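# 「とりあえず」と「一応」、もとは何だったの?

**Clodagh Mac Suibhne**

日本語を勉強して8年になるのに、いまだに「とりあえず」と「一応」でつまずいています。

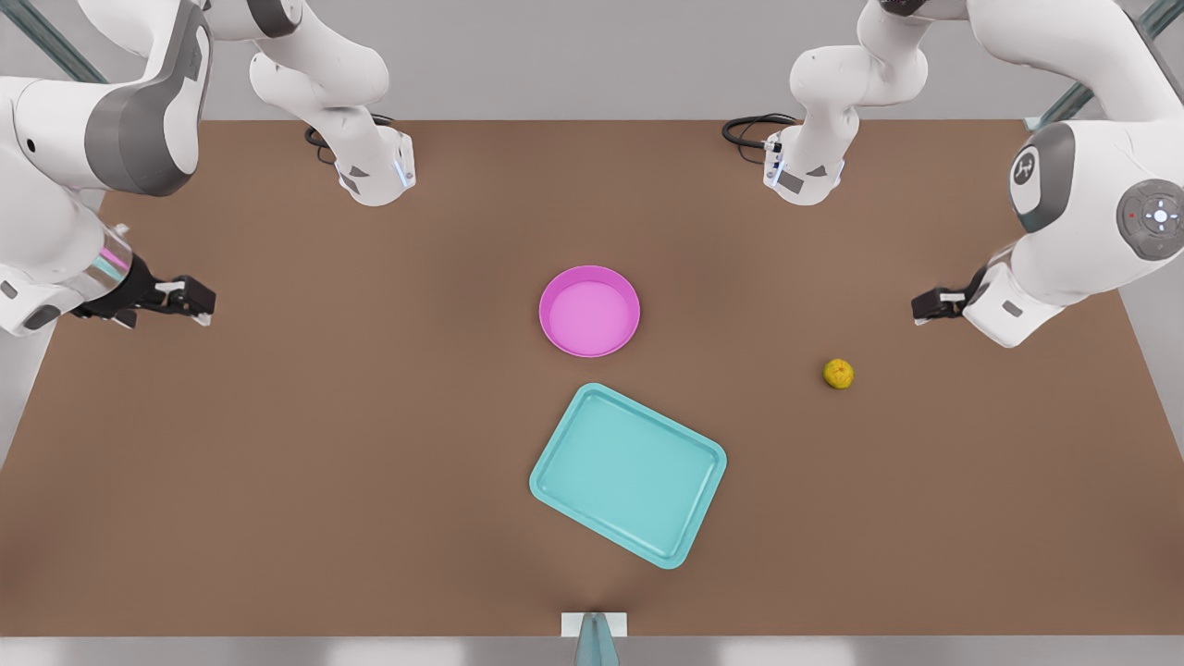 どちらも辞書を引くと英語では for now とか just in case とか、似たような訳が並んでいて、余計にわからなくなるんです。会話では雰囲気で使えているつもりなんですが、この前の土曜日に日本人の友だちに「そこは一応じゃなくて、とりあえずかなあ」と直されて、理由を聞いたら「うーん、なんとなく」で終わってしまいました(母語の人ってだいたいそう!)。たとえば左側のアームの台の後ろに、黒いケーブルがくるっと巻いて机の上に置いてありますよね。これを「とりあえず置いてある」と言うのと「一応置いてある」と言うのでは、持ち主の気持ちが違って聞こえるらしいんです。私の耳だと、前のほうは「あとで片づけるつもり」、後ろのほうは「使うかどうかわからないけど、あると安心」。合ってますか?

それで、使い分けもなんですけど、一番知りたいのは語源のほうです。「とりあえず」は漢字だと「取り敢えず」と書くそうですが、「敢えて」の「敢」がどうしてここに出てくるんでしょう。敢えて取る? 取らない? 「ず」は否定の「ず」ですよね? 何を取らないんですか? 「一応」のほうは「一」に「応じる」で、これもさっぱりです。一回だけ応じるんですか。

あと、居酒屋の「とりあえずビール」も昔からある言い方なのか、知っている人がいたら教えてください。語源の話は脱線大歓迎です。

---

**Yimer**

感覚で覚えたほうが早いと思います。私は日本人ですが語源を考えて使ったことはないです。「とりあえず」は最初にやること、「一応」は念のため。これで困ったことはありません。

ケーブルの例はどっちでも言います。

---

**Duyên Trịnh**

わあ、この話、大好きなやつです。私も日本語は大人になってから覚えたので、同じところで一度ひっかかりました。長くなりますがお付き合いください。

まず「ず」は否定の「ず」で正解です。問題は「敢え」のほうで、これは古語の「敢ふ(あふ)」という動詞なんですね。「耐える」とか、ほかの動詞の後ろについて「最後まで〜しきる」「なんとか〜できる」みたいな意味になります。だから「取りあへず」は「取ることもしきれない」、つまり手に取る暇もない、ということ。何を取らないのかというと、その場で本来持っていくべきもの、準備すべきものです。今でも「取るものも取りあえず駆けつけた」って言うでしょう? あれがほぼ元の形だと思うとすっきりします。準備が間に合わないまま急いで、というのが先にあって、そこから「ほかのことはおいといて、まず先に」になり、「仮に、今のところは」に広がった、という流れです。

百人一首にも出てきますよ。

> このたびは幣(ぬさ)も取りあへず手向山 紅葉の錦神のまにまに

急な旅で神様にお供えする幣を用意できなかったので、かわりにこの紅葉をどうぞ、という歌です。初めて読んだとき、「とりあえずの人だ!」と一人で盛り上がってしまいました。もちろん今の「とりあえず」とは意味がずれているので、「とりあえず幣を」と読むと逆になってしまいます。ご注意を。

「敢えて」も同じ「敢ふ」の仲間です。耐えて、押し切ってする、だから「あえて言う」。「やむをえず」の「え」は別の動詞(得)なので、そこは混ぜないでくださいね。私は混ぜていました。

次に「一応」。もともとは「一往」と書いたと言われています。一往、一度行くこと。そこから「一度」「ひととおり」という意味になって、あとから「応」の字で書かれるようになったそうです。なので「応じる」から考えると迷子になります。「一応読みました」は「ひととおりは読みました(でも細かいところは聞かないで)」という感じで、十分とまでは言えないけれど最低限は、という気持ちが残っているのは元の意味のせいかなと思います。ここは私の想像も入っています。

で、使い分けですが、私はこう考えています。

- とりあえず:順番と時間の話。まずこれ、続きはあとで。
- 一応:程度の話。完璧ではないけれど、ひととおりは。

だから「一応、医者です」は控えめな自己紹介になりますが、「とりあえず医者です」だと、そのうち辞めそうに聞こえます。逆に「とりあえず座って」は自然で、「一応座って」だと座る必要があまりなさそう。ケーブルの例も、Clodaghさんの聞こえ方でいいと思います。Yimerさんの言うとおり会話ではどちらも出てきますけど、「あとで」を感じるか「念のため」を感じるか、という差はちゃんとあります。

ビールの件は、残念ながらいつからなのか調べきれませんでした。ただ意味としては「まず先に」そのままなので、注文はあとでゆっくり考えるよ、ということですよね。うちの父(60歳、日本語は片言)は日本に遊びに来たとき「トリアエズ」という銘柄のビールだと思って、二軒目でも同じものを頼んでいました。

---

**Clodagh Mac Suibhne**

Duyênさん、ありがとうございます!! 「取る暇もない」だったんですね。ずっと「敢えて」の意味から考えようとしていたので、出てこないはずです。医者の例は明日さっそく友だちに言ってみます。

Yimerさんもありがとうございました。「最初にやること」「念のため」、ノートに書きました。

ビールの歴史はまだ募集中です。古い小説で見かけた方がいたら、題名だけでも書き込んでもらえるとうれしいです。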